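## About Wuscombe Sofa Advice

Most sofa guides are written by people selling sofas. We don't sell any, and we doubt most of what we read on the label. "Lifetime frame" is our least favourite. Whose lifetime?
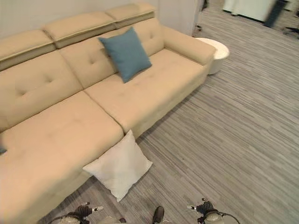 Sharon Rugemalira and Bakari Lukumay started Wuscombe after 10 years in furniture repairs. We still take no money from shops or makers.

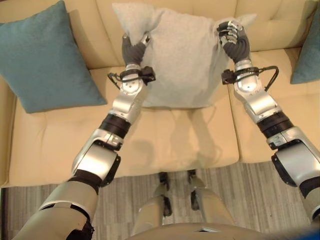 Each guide is checked by two of us. If we disagree, we print both views. Letters are answered on Monday, except in August, and we won't tell you what's "in" this year.
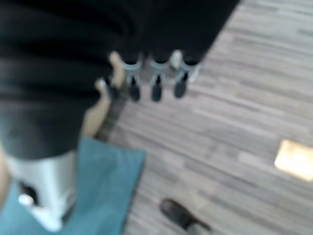

*Clips on the edge of a black fabric.*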